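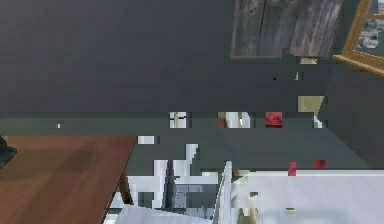
Household robot demo draws a crowd, but leaves the hard questions for later

Wednesday, August 18, 2021

Kjærgaard opened its doors to the public this week to show what its software can do around the house. Or, to be exact, around a house that doesn't exist. The home in question lives on a computer, as does the robot that tidies it, and visitors who had come hoping to see a machine pick up a sock had to make do with a large screen and a row of folding chairs.

The firm makes control software for robot arms and says it wants to sell a home helper within a few years. It calls the project Wutano. The open day was billed as "a first look at the future of housework", which is a lot to hang on a simulation, and the queue at the coffee table was longer than the one for the headsets.

Panagiotis Karras, who leads the project, ran the main session. He told the audience that the system had been through 4000 practice runs since July, all of them in virtual rooms. The robot is given a short written instruction, has to work out where in the home it should go, and then has to deal with the objects when it gets there. Rooms are swapped around between runs, along with furniture and clutter, so that it can't simply learn one layout by heart.

It is a sensible way to start. Virtual crockery is cheap and a virtual robot can't put its elbow through a real window. But people in the room had some fair questions, and several of them went home without much of an answer.

The first was about success rates. Karras said the robot finished "the large majority" of its tasks. Asked what that meant as a number, he said it depended on the task. Asked which tasks, he said a full report would follow. A man near the front pointed out that if a cleaner finished the large majority of your washing-up you would still want a word with them, and Karras agreed that there was work to do.

The second was about the pictures. What went up on the screen was rough, with blocky edges, and small things on shelves and worktops were hard to make out from the third row. I could tell there was something red on a white surface in one view and I couldn't have told you what. According to Karras the low detail is deliberate, as it lets the team get through more runs in a day, and the robot doesn't need a pretty picture to find its way about. Perhaps so. A robot working in my kitchen would need to know a sugar bowl from a box of matches, though, and nothing shown at the open day settled whether this one could.
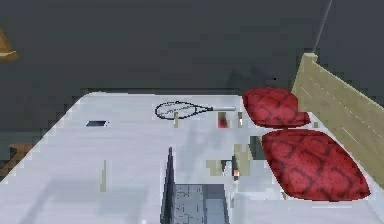

The bedroom is where the team has been putting most of its effort lately. Beds are awkward for robots. The surface is broad and soft, people leave all sorts on it, and a phone lying flat on a sheet gives a gripper very little to get hold of. A tennis racket is a different sort of problem, being long and light with a handle at one end and a great many holes at the other. Karras said objects like these were chosen because they are what people leave lying about. I don't know many people who keep a racket on the bed, but I take the point.

How soft is a virtual bed, though? This was the best question of the day and it came from Hedvika Beneš, an occupational therapist who works with older people living at home and had come along to see whether any of it might be of use to her clients. She wanted to know whether the mattress gave way when the gripper pressed on it, and whether a pillow squashed when it was picked up. Karras said that in the present version it did not. Bedding is treated as a solid shape, and softer materials are planned for the next release.

"Then it hasn't picked up a pillow," she said. "It's picked up a brick that looks like a pillow."

There was some laughter, and to his credit Karras joined in. He said that nearly every group working on home robots had the same trouble with cloth, and that he would sooner show the public something unfinished than a polished film made over a weekend.

Speaking to me afterwards, Beneš was less hard on the project than her question had made her sound. She said she liked the idea of trying things out in a simulated home before bringing a heavy machine into a real one, and that many of her clients would welcome help with fetching and lifting. Her worry was about timing. Families read headlines, she said, and then ring her up to ask when the robot is coming. She has been hearing "a few years" for most of her working life.

Nor was there much on cost. A leaflet handed out at the door mentioned a partner, Laretti, which is to build the arm and the wheeled base, but no one from Laretti was present and the leaflet gave no price. Karras said it was too early. He did say that the first trials with a physical robot would take place in a test flat at Prekis, and that the public would be invited to see those as well. He would not be drawn on a date.

About 160 people came through over the day, by the firm's count. Children did better out of it than their parents. They were allowed to type in their own instructions at a side table and watch what happened, and one girl asked for everything in the bedroom to be put on the floor. The robot was still considering this when I left to get a sandwich. When I came back the station had been restarted and somebody else was having a go.

Kjærgaard says it will publish its results, including the failed runs, on its website once they have been checked. That would be worth more than any number of open days. Until then, what visitors saw was a computer program moving computer objects around computer rooms, now and then with success. It may well be the first step towards something useful. The step from there to an actual bedroom, with a duvet and a dog on it, is the one I'd like to be invited to watch.

The slides from the main session are available from the front desk on request. The side table will stay open to school groups until the end of the month, and places must be booked in advance.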